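Qué hacer cuando la pinza se cierra y no suelta

El fallo tiene número, el 955, y el manual de Dratent le dedica una línea: «consulte al servicio técnico». Antes de llamar, pruebe esto.

1. Pulse la parada de emergencia. La tentación de meter la mano es grande – la pinza también aprieta.
2. Espere unos 70 segundos y rearme desde la consola.
3. Baje la velocidad manual al 5 % y aleje el brazo de la pared del cajón.
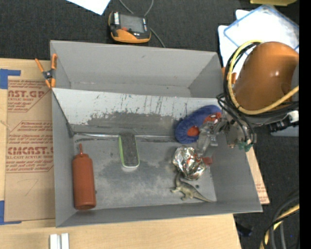
La pinza junto a la bola de papel de aluminio, con la zapatilla a un lado y el dinosaurio debajo.

4. Abra la pinza desde el menú de mantenimiento. Si no obedece, corte la alimentación y revise el conector de la muñeca.
5. Repita el ciclo con un objeto blando que no le dé pena perder.

Si el 955 vuelve, ahora sí, llame. Le pedirán que apague y encienda.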